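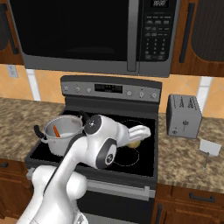
ホーム　ギャラリー　買いものメモ　リンク　お問い合わせ

シミュレーションの台所と、アーム導入の予算の話

2021-03-14

こんにちは!今回のギャラリーは台所です。といっても本物の台所ではなくて、全部コンピュータの中(笑)。うちの小さなチームで家事まわりの作業用にアームを一台入れようという話が2月から本格的に動いていまして、その検討に使っている台所を載せつつ、お金と置き場所の話をだらだら書いていきます。写真より文章のほうがだいぶ長いページになりました。

■ コンロまわり、鍋とにんじん

銀色の鍋の中に、にんじんが一本立てかかっています。グリッパーの指のすぐ下には、薄い黄色の丸っこいものがひとつ。白いアームがコンロの手前をどーんと占領していて、私はこの眺めで「あ、思ったより大きいな」と急に現実に戻りました。カタログの寸法表はさんざん読んでいたんですけどね。数字で見るのと、コンロと並んだところを見るのとでは全然ちがいます。

それで最初に予算表へ足した行が、アームの値段ではなく「台」でした。どこに据えるのか、床なのか、カウンターなのか、キャスター付きの架台なのか。架台だけで見積もりを取ったら2,000ユーロと返ってきて、チャットがしばらく静かになりました。自分たちで組めばもっと安いはず!と私は言い張ったのですが、Doaa Radwanさんに「組む時間の人件費はどの行に入れるの」と聞かれて、即座に引き下がりました。

■ レンジの高さと、上の余裕

コンロの真上に電子レンジが付いている台所です。これ、アームを選ぶ側からするとなかなかやっかいな配置で、鍋の上から手を入れたいのに、上には箱が張り出しているわけです。リーチの長い機種なら何でも届くと思い込んでいたんですが、長いぶん肘もあちこちへ出ます。届くかどうかと、ぶつからずに届くかどうかは、別々に確かめないとだめでした。

候補は最初、Takesovの中型と、Jimerのひとまわり小さいのと、ふたつありました。値段だけならJimerの勝ち。ただJimerは指のユニットが別売りで、これが3,393ユーロ。足すとTakesovとの差がほとんどなくなってしまって、Youssra Alaouiさんと二人で「えっ」と声が出ました。見積書はいちばん下の合計より、オプションの欄から読んだほうがいいです。今度からそうします。

■ つかむもののこと

にんじんみたいに細長いものと、丸いものと。うちでリストにしている「つかみたいもの」は今のところ野菜が中心で、鍋の取っ手や引き出しの取っ手も候補に入っています。平行に開く二本指で足りるのか、もっと指の多いハンドにするのかで、予算の桁が変わりかねません。

私は指の多いほうに心ひかれていました(だってかっこいいじゃないですか!)。でも、初年度は二本指でいくことにしました。理由はけっこう地味で、交換用の指先が安いこと、予備をまとめて買えること、壊したときに半日で戻せそうなこと。多指ハンドは二年目の「ほしいもの欄」に移してあります。消してはいません。絶対に消しません。

■ つまみと取っ手

コンロの奥のパネルに丸いつまみが左右に並んでいます。これを回す作業をやるかどうかで、また一週間もめました。回すなら手首の可動範囲を気にしないといけないし、本物の台所に持っていったときは火や熱の話も付いてきます。安全まわりの見積もりをBouazzaにお願いしたところ、熱源を使うか使わないかで別々の見積書が届きました。親切!そしてお値段もしっかり別々!

当面は「熱源なし」のほうで申請します。つまみは回さない、鍋は冷たいまま、中身を入れて出すだけ。ちょっとさみしいけれど、これで申請書の安全対策の章がずいぶん薄くなりました。

■ シミュレーション側の費用

ここを予算に入れ忘れている人、わりといると思うんです。私がそうでした。アームの本体ばかり見ていて、計算機とソフトの行がまるごと抜けていた。使っているシーンの管理サービスが月99ユーロで、年払いの割引はなし。GPUの載ったマシンは今あるものを使い回すつもりでしたが、別の仕事と取り合いになるのが見えているので、共用の予約表を先に作りました。買わずに済むならそれがいちばん安い。

物の置き場所をちょこちょこ変えて試せるのは、やっぱり楽です。御影石っぽいカウンターに据えたらどうか、コンロの正面ならどうか、と動かすのに、台車も筋肉もいりません。逆に、滑りやすさや重さの感じをどこまで信じていいのかは、実機が来るまで保留にしています。なので実機での調整日は多めに取りました。ここを削ってと言われたら粘ります。

■ 納期とお金の出ていく順番

本体の納期は14週間と言われています。年度の切り替わりをまたぐので、注文書の日付と納品日と支払日を一枚の紙に書いて壁に貼りました。原始的ですが、表計算のタブを行ったり来たりするより早いです。

順番としては、先に架台と電源工事、次に本体、指先の予備は本体と一緒に注文。安全柵かセンサーかは現地を見てから決めます。据え付け先のPrirkelbyの部屋はコンセントの位置がまだ確認できておらず、そこがずれると延長ケーブルでは済まないかもしれない。Youssraさんが来週メジャーを持って行ってくれるそうです。天井の高さも測ってきてね!と三回言いました。

■ いまの予算表に残っている行

忘れないように、自分用にそのまま貼っておきます。

・アーム本体(Takesov、送料込みか要確認)
・二本指グリッパーと交換用の指先
・架台(自作案は却下、涙)
・非常停止ボタンの増設
・シーン管理サービス、一年分
・鍋、トースター、まな板などの小道具
・練習用の野菜の模型。本物も買うけれど、しなびるので
・保守契約。初年度だけ入るか、二年まとめるか
・予備費

小道具の行は「それくらい誰かの家から持ってくれば?」と言われがちなんですが、壊したときに気まずいので買います。トースターも鍋も、傷だらけになっていい前提のものを。あと同じ形をいくつか揃えたいので、廃番になりにくい定番品を探しているところです。おすすめがあったらコメントで教えてください。

保守契約については、Doaaさんが二年派、私が初年度だけ派でまだ決着していません。二年まとめると単価は下がるけれど、二年目に機種を足すかもしれないし……と言うと、「足すお金はどこから」と返されます。強い。次の更新までには決まっているはずなので、見積もりが出そろったらまた書きますね。

いいね 14　コメント 3　シェア 2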